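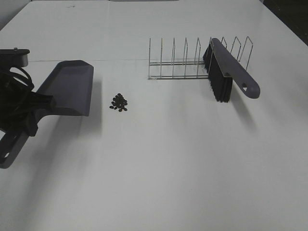 Dustpan, dark grey plastic, held just above the white table.

July, 16:10
Posted by Prodromos Sarantis
Re: Gloss level for the Andbridge work rooms

Kowalczyk wrote:

> The Isovance panels are up at Andbridge and the client now wants the
> walls and steelwork in the Skoltis satin, on the grounds that it wipes
> clean. Our lighting layout assumed matt throughout. We are at 600 lux
> on the task plane. Do we need to redo the glare calculation or can we
> leave it? Also, does anyone have a view on pale tops against dark
> equipment? The present drawing shows white everywhere.

I would redo it. The UGR figure will barely move, as the tabular method takes reflectances as diffuse and has no term for gloss. What it leaves out is the veiling reflection, and that is where satin will hurt you. Take the sight line from the seated position, mirror it in the wall, and see whether it lands on a luminaire. If it does, either shift the row or keep that wall matt. On the drawing you circulated, the row nearest the window wall fails this check from every seat on the south side.

On wiping clean: the Skoltis matt is sold in two grades and the harder one is adequate for walls that get a damp cloth. It needs 8 hours between coats, against 6 for the satin, so the programme should allow for that. I would put the satin on the door frames only.
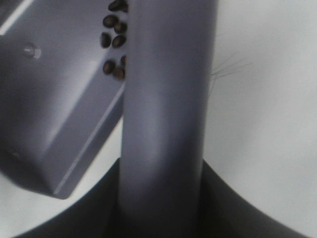 Steelwork is a different case from flat walls. A column or handrail is curved, so some part of it will always return light to the eye, whatever the layout. With gloss you get a hard bright line down each one, and a row of them is tiring to sit opposite. With a matt bluish-grey you get what the upright post in the second picture has, a soft highlight up the middle and slightly darker shading at each side. The form still reads clearly and there is no line to chase. Keep the columns matt.

White tops are acceptable if the finish is matt, and dark items are easy to find against them. My reservation is the ratio between top and surroundings. If the floor stays as dark as specified, go down to a light grey on the tops, or lift the floor, and run the luminance check again with the real samples. Ask Skoltis for drawdowns on the actual substrate. Their printed card has its own sheen and is of little use for this.

Can you send the revised reflectances once the client has picked a floor? I have only the set from revision 4.

P. Sarantis

List contact: the list owner | Copyright remains with the authors of messages | Back to top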